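Pallora Community Help > Work and Jobs > Changes at work

Moved from kitchen prep to "arm attendant" — is this a demotion?
Posted by Štěpánka Kubíček, 31 May 2020

I have worked at Slanina for nine years, most of that in the test kitchen. We try out recipe steps and write them up for the people who pack the meal kits. In May my supervisor told two of us that we would be spending most of the week with the robot arm, which is learning to pick up food items and put them down at a small practice kitchen on the second floor.

The pay is the same. My title on the schedule changed to "attendant." I set out the pieces, start a run, write down whether it was good or bad, and set the pieces out again. I used to talk to people all day and now I mostly stand there.
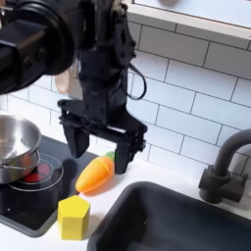 My other problem is the log sheet. A shift has a target of 173 runs and I don't reach it. If the arm stops by itself I have to call upstairs and wait, and the waiting counts against me. My supervisor says not to worry about the number, but it is printed at the top of the sheet with my name next to it.

Has anyone gone through this? Should I ask for my old title back, or is that the wrong thing to ask for?

Ctibor Beneš

I went through something close to it at Ustden, where I did packing for seven years before the arms came in. Same pay, new title, lots of standing.

I would leave the title alone for now and ask for the job description in writing. When mine finally came it was one page, and it listed lifting and cleaning but said nothing about logging. Once logging was added I could ask for training on it, and later for a higher pay step. That took most of a year, so don't expect it by the end of summer.

About the target, write the stops down separately. Time it stopped, time you called, time somebody came. Keep it on your own paper if the sheet has no column for it. After two weeks I took mine to the shift lead and the target was changed to count only the time the arm was available. I didn't have to argue much.

You will also notice things the people upstairs don't. The round pieces were harder for our arm than the long ones, and we on the floor knew it well before the engineers did. Put that in the notes box. It's the part of the job that is closest to what you did before.
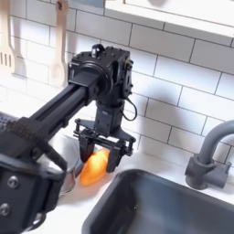
The arm holding an orange piece just above the counter, beside the sink.

As for the standing, ask for a mat and a stool. We got both. We also asked to trade places at lunch so that each person had half a day at the arm and half a day on regular work. That helped me more than the pay step did.

StotiaNights

same pay = not a demotion. I'd take it, my feet hurt from real kitchens

Štěpánka Kubíček

Thank you, Ctibor. I started a separate page for the stops on Friday. I will ask about trading at lunch first — the other attendant wants it too — and then the job description.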